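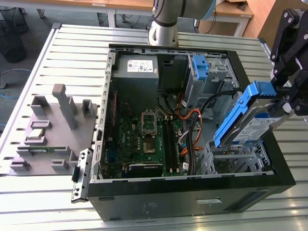 Bench 2 — tower on its side, side panel off.

WORKSHOP WALK-ROUND, OCTOBER
Site: Werkov unit, ground floor
Checked by: Radek Sýkora

Fire exits clear — OK. Rear door sticks at the bottom, needs planing again.

Extinguishers (CO2 by stairs, powder by loading door) — tags in date. Powder one is behind the Sastport pallets, move the pallets.

Emergency lights — FAIL, corridor one dead. Battery I think. New one ordered from Titalell.

Walkways — mostly OK. Extension lead across the aisle to the kettle, same as last time. Taken away.

Racking — load plates say 400 kg per bay, bay by the window looks over to me. Heavy stuff down to the bottom shelf before anyone restocks. One upright has a dent, put tape on it, get Čierny to look.

Ladders — the short one has a foot missing. Tagged, do not use. The tall one OK.

First aid box — plasters low, eyewash out of date. Burn gel fine.

Portable appliance labels — 12 checked, all passed exept the fan heater, plug cracked. Cut the plug off so it cant wander back.

Benches — OK. Keep drinks off them pls. Wrist strap lead on bench 2 to be tested monthly, no entry in the book for September.

Solder area — extractor runs but weak, filter due. Sponge tins tidy.

Waste — battery bin nearly full, lid must stay shut. Cardboard still piled by the boiler cupboard, wants to go out today.

Toilets / kitchen — hot tap very hot, sign put up. Fridge seal gone, not safety but somebody asked.

Accident book — one entry, cut thumb on a case edge. Gloves are in the top drawer.

Still open from last time: yard light, mat at front door.
Recheck fails before 12 tomorrow — RS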